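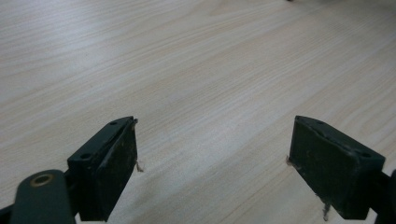

Home | Forum | Bathroom | Storage | Members

Search this forum

Toothbrush in a plain mug, or a proper stand?

zeline_40
I'm after advice on keeping an electric toothbrush upright without buying another holder. Mine will be standing on a pale wood top with the grain showing, and I don't want rings on it. At the moment I use a white plastic cup. The Stedon stand I had before collected grey sludge in the bottom and I threw it out in March. Does anyone just use a cup long term?

Osvaldo Lopes
Yes, for years. Get one with a thick rim and a bit of weight. The brush is top heavy, so a thin picnic cup will go over as soon as you knock it. Rinse the handle and wipe it before it goes back in, otherwise you get the same sludge as in the stand.

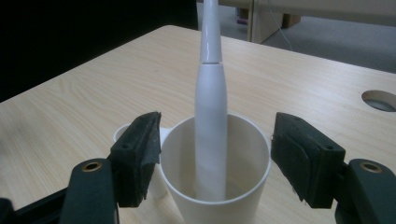 I wash mine on Sundays with hot water and washing-up liquid. A bottle brush gets into the corners. If the top is oiled and not varnished, put a cork mat under it.

Tarcísio Guimarães
Don't agree about the cup. Water runs down the handle and sits round the charging end whatever you do. I have the Pomo wall clip, it cost me 37 and the brush hangs clear of everything.

Osvaldo Lopes
37 for a clip is a lot. And she'd have to drill.

zeline_40
No drilling, I rent. I could try a mug with a handle, easier to pick up when I'm wiping underneath. Would it matter if there are two brushes in it?

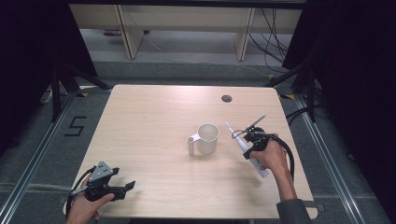

pomo988
Two brushes in one mug is where I'd stop. The heads end up touching, and in our house that caused more arguments than the sludge did. Have one each. They take up hardly any more room.

Tarcísio Guimarães
One each, fine, but stand them on a folded flannel overnight if you won't have a clip. Change the flannel when you do the towels.

Osvaldo Lopes
A damp flannel on bare wood will mark it worse than the mug. Use the cork.

zeline_40
Going with two mugs and cork mats then. Will the cork ones from Khosravi do, or are they too thin?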